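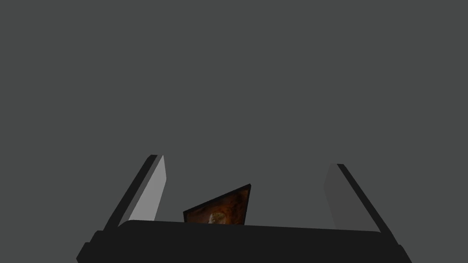

Pomville Creek Bank Repair
Progress report to the Kragh Fund, 15/11/2022

Work done since the last report

The lower bank at Privdale is finished. We planted 1642 willow and dogwood stakes between the footbridge and the old mill race, and laid 500 feet of coir matting above them. Planting was held up in August when the creek dropped too low to keep the stakes alive, so the second half went in once the fall rain came.

The fence on the pasture side has been moved back 70 feet from the water. The landowner has agreed to the new line in writing — a copy is with the lease papers we sent in the spring. 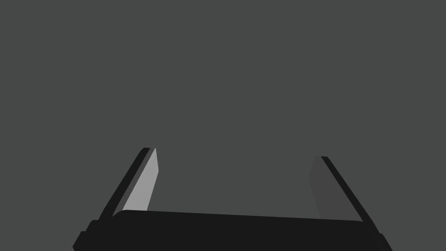

Money

Matting and stakes came in under budget. Fencing went over, mostly on account of post prices, and we used $200 from the contingency line to cover it. No other lines have changed. Receipts are attached as a separate file.

Still to do

The upper bank near Brindberg Road has not been started. The county permit is still under review and we can't bring a digger in without it. If it arrives before the ground freezes we will grade the slope this winter and plant in early spring. If it does not, we will need to ask for the end date to be moved.

Two culverts also need clearing before high water.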